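Call for participants: good practice for robot arms in shared labs

I look after the working group at Rurkum that's rewriting our house rules for robot arms, and I'd love some fresh eyes on the draft! The last version was put together with Conditex and runs to 148 clauses (yes, really), and quite a few make no sense once you're standing next to a bench with two arms on it.
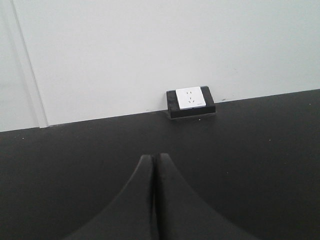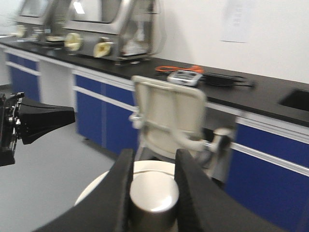
Arm work in the lab: gripper by the socket box (first), gripper holding a metal cylinder (second).

We're after 15 people who use, clean round or share a room with robot arms. You don't need to be an engineer. You'll read a chunk of the draft, spend a morning with us at the Belhaj building in August, and tell me which rules you'd follow and which you'd quietly skip – reach limits, where leads and sockets go, who's allowed to press restart, all of that.

Travel is paid up to 2000 Grarov credits. To put your name down, ring extension 1106 before noon and ask for the arm rules group.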